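Forum Robotique domestique > Salons, visites et démonstrations
Sujet : Portes ouvertes chez Inunora, compte rendu de ma visite (démo du lit)

hauvuong
Bonjour à tous,

Je suis allé en juillet aux portes ouvertes d'Inunora et j'avais promis un compte rendu dans l'autre sujet. Je m'excuse d'avance pour mon français, je l'écris moins bien que je le lis. Corrigez-moi si une phrase n'est pas claire.

La visite était organisée en trois parties : l'atelier de montage, une petite conférence sur la sécurité, puis la démonstration dans une chambre. C'est pour la troisième partie que j'étais venu. On nous faisait entrer par petits groupes, et nous suivions la tâche sur un écran, avec la vue prise de la tête du robot. La tâche annoncée était simple à dire : remettre en ordre la couette et les oreillers. L'opératrice, Nhi Võ, nous a expliqué que le tissu reste pour eux le sujet le plus difficile, beaucoup plus que les objets rigides.

J'ai posé la question de la vitesse. Elle a répondu que le temps moyen pour un lit complet était de 291 secondes pendant leurs essais du printemps, et de 281 secondes maintenant. Je trouve le progrès modeste, mais elle l'a dit sans gêne et j'ai apprécié.

marmotte_38
Merci pour le retour ! Tu as pu voir les pinces de près ? Sur leur site on ne comprend rien, tout est photographié de loin.

hauvuong
Pas de très près, il y avait une ligne au sol à ne pas dépasser. Je mets une capture que Nhi Võ a bien voulu m'envoyer après la visite. On y voit la pince droite près du bord du lit, avec ses deux doigts courts et foncés juste sous la couette. Le boîtier est en plastique blanc et les câbles noirs pendent à l'extérieur.
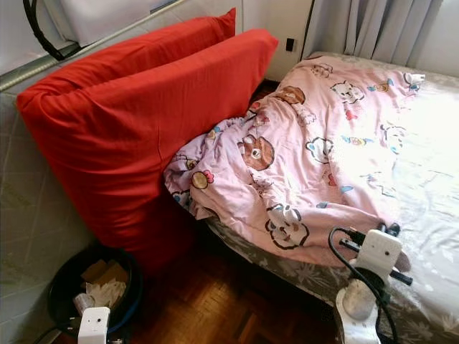 Re : Portes ouvertes chez Inunora (page 2)

vieux_servo
Merci pour l'image. Je vais être le rabat-joie du sujet : les câbles en boucle comme ça, à côté d'une couette en boule, je n'aime pas du tout. Au premier pli qui s'accroche, vous tirez sur le connecteur. Chez Khương, où j'ai travaillé sur des bras de conditionnement, on aurait refusé la machine à la réception.

marmotte_38
Tu compares une machine de production et un prototype. Moi je préfère qu'ils montrent ça plutôt qu'une vidéo accélérée avec un drap blanc bien repassé. La couette à oursons, les plis partout, le soleil qui brûle le motif du côté droit, c'est ma chambre à moi un matin ordinaire.

vieux_servo
Prototype ou pas, une gaine coûte trois fois rien. Et un prototype qu'on présente au public, on le prépare.

hauvuong
Je comprends les deux avis. J'ai posé la question des câbles pendant la visite, parce que mon métier est la maintenance et je les regarde toujours en premier. La réponse était que les câbles restent dehors pour pouvoir changer une pince rapidement. Je ne suis pas tout à fait convaincu — une gaine fendue s'ouvre aussi très vite.

Pour la lumière, marmotte_38 a raison de le remarquer. La partie presque blanche de la couette, c'est selon moi un vrai problème pour la caméra : si le dessin disparaît, comment suivre le bord du tissu ? Je n'ai pas pensé à le demander sur le moment et je le regrette.

plume_et_pixel
Question bête de non-technicienne : pourquoi les oreillers rouges sont debout contre le mur ? C'est le robot qui les a mis comme ça ?

hauvuong
Ce n'est pas bête. Je ne sais pas le dire à partir de l'image seule, et je n'ai pas vu la préparation de la chambre. Je peux demander à Nhi Võ par courriel.

vieux_servo
Sinon, pour ceux qui veulent comparer, Kester fait aussi des visites. On voit moins de choses, mais on peut parler avec les gens du bureau d'études. Il faut s'inscrire tôt, c'est limité à 200 personnes.

marmotte_38
J'ai fait Kester. Une heure de diaporama et un café tiède, je ne recommande pas.

vieux_servo
Tu étais dans le groupe de l'après-midi, je parie. Le matin ils ouvrent l'atelier.

marmotte_38
Ah. Oui, 15 h. Bon, je réessaierai peut-être.

plume_et_pixel
Est-ce qu'ils ont parlé d'un prix chez Inunora ? Ma mère a du mal à se pencher pour faire son lit, c'est surtout pour ça que je lis ce forum.

hauvuong
Aucun prix n'a été donné. Un visiteur a insisté et on lui a répondu que la vente aux particuliers n'était pas prévue pour le moment. Ils cherchent plutôt des établissements pour des essais, et le nom de la résidence Buvivance a été cité, mais je n'ai pas noté dans quelles conditions. Pour votre maman, je pense qu'il ne faut pas attendre cette machine.

J'ai envoyé mon courriel avec les deux questions, les oreillers et la lumière. Si vous en avez d'autres, écrivez-les ici et je les transmettrai ensemble dans un deuxième message.

vieux_servo
Demande-lui la référence des connecteurs, s'il te plaît.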